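Clearing Drink Containers from a Smooth Tabletop
Workshop and kitchen notes, Ezequiel Cárdenas

Cans and bottles leave rings and sticky spots on a gray coated top. Clear them before wiping, working from the edges inward.

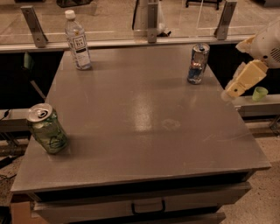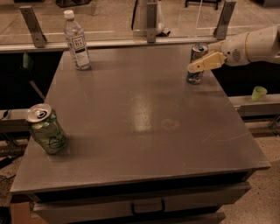
Opened cans go first. Lift them straight up by the body and keep them upright until they reach the sink. Sliding a can drags grit under the rim and marks the finish. Empty, rinse once, drain upside down for a minute. Bottles with a screw cap can wait; check that the cap is tight and set them aside.

Wipe with a damp microfiber cloth and one drop of dish soap in 600 ml of warm water. Dry immediately. Faint smudges show best against reflected light, so check the top from a low angle with the overhead lamp on. If a mark remains, lay a damp cloth over it for 40 seconds and wipe again. Do not use scouring powder or the green side of a sponge. Fine scratches cannot be wiped out, and polish only makes them easier to see.

Finish with the drawer handle and the front edge, where drips collect. Change the cloth when it stops absorbing.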